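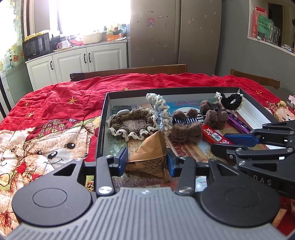
Logged by Imke Wegener, Customer Support, Findance | Last updated 4/6/20

Product: Ganduvano hand-held gripper, supplied as a pair
Customer: Meldale
Status: Awaiting customer
Priority: 3

Summary
The customer is evaluating two Ganduvano grippers on a small-goods task, in which hair accessories and paper packets are handled in a shallow box. The customer reports that the left-hand gripper does not always register as fully closed when its blue finger pads meet on folded paper. The right-hand gripper is not affected.

Details supplied
The fault was reported on 13 of the customer's trial runs. It has been seen with the folded brown packet and has not been reported with the crocheted scrunchies or the bow-shaped clips. The customer confirms that both grippers carry the same firmware and that the charging leads have been exchanged without effect.

Action taken
1. The customer was asked to restart the left-hand gripper with its jaws open and to repeat the closing check with nothing between the pads. The check passed.
2. The closing threshold was read remotely and found to be 3000, the value set at dispatch in November. No change was made.
3. The customer was asked to inspect the silver pivot screws at the base of the linkage bars for looseness. They must not be tightened beyond the mark given in the user guide. A reply is awaited.

Next steps
Should the screws prove secure, the customer is requested to exchange the finger pads between the two grippers and to repeat the task with the same packet. If the fault follows the pads, a replacement set will be sent under the trial agreement. If it remains with the left-hand gripper, the unit should be returned to Findance for calibration, and the trial period will be extended accordingly.

Please quote the serial number of each gripper in all further correspondence.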